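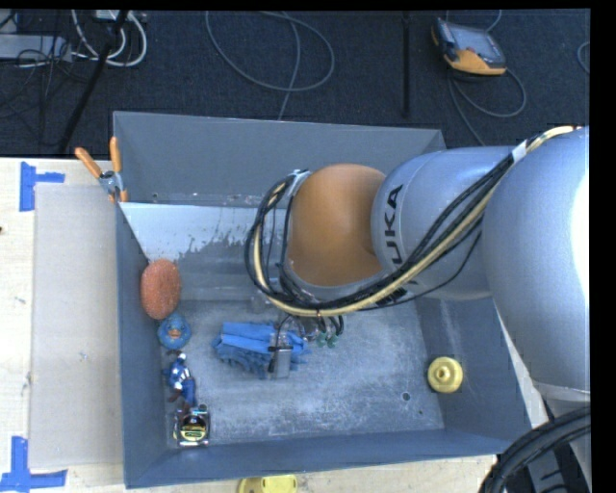 **Darex Pick Starter, reviewed after a February on the bench**
29/04/2020

Darex sells this as a bin-picking package for people who already own an arm. You get a two-finger gripper, a software license and a thin manual. You supply the robot, the bin and the patience. Ours went on the KUKA, and we fed it mixed junk: a rubber duck, a small action figure, a rough sponge-like object, a piece of blue cloth.

The brochure promises "unsorted household items, no training." I had my doubts, and I still have most of them.

We logged 500 attempts. The gripper came up holding something in 432 of them, and Darex would probably like me to stop there. But 52 of those picks fell before they reached the drop tray, and I don't count a dropped part as a pick. Take those out and you are well short of the number on the box.

Cloth is the worst of it. The fingers pinch a fold well enough, then the software decides the job is done and swings away at full speed. Slowing the arm helped. The setting for that is three menus deep and labeled "comfort."

The duck was easy. So was the sponge, unless it sat tight against the wall, where the planner gives up and asks for a person. A scuffed gray metal bin doesn't help the vision side either. Vesna Vukčević tried a matte liner for the last 200 runs and thought the picks got better. I looked at the same log and couldn't tell.

Routing the air lines and cables is left to you. The manual has one drawing, of a different arm. Velimir Jurić redid ours twice before the bundle stopped pulling at the wrist joint - allow an afternoon.

Support was polite and slow. I asked how their software scores a grasp and got a link to the brochure.

The gripper itself is decent hardware and I would buy it alone, if they sold it alone. They don't. Brirkum has a plainer kit with no software, and that one goes on the arm next. If your parts are rigid and all alike, you may get on with the Darex better than we did. For mixed items I'd ask for a trial with your own bin first, and do the counting yourself.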